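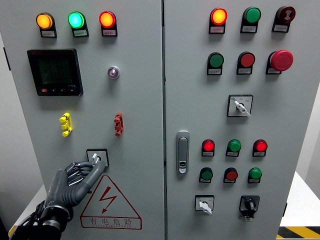
Eluned Llewellyn

I love a control cabinet door, and I will happily talk your ear off about why. Touchscreens are taking over panel work, and I get it, they're cheap and they hold 100 pages of menus. But give me a real door any day! Amber, green and red lamps lined up across the top, each with its own little white label, and you can read them from clear across the shop with a coffee in your hand.

And then the knobs. A rotary switch tells your fingers where it is before your eyes catch up (try that through a work glove on a flat piece of glass). I spent almost 2 years wiring doors like these at Barros, and I still think a selector with a white lever on a black square is about as good as design gets. The emergency stop sits right out there with the push buttons, no menu to dig through.

My old boss, Kristaps Urbonaitė, wanted every new panel to go to screens. We argued about it all through one December. He did let me keep the pilot lamps, and I'm still pushing for the switches.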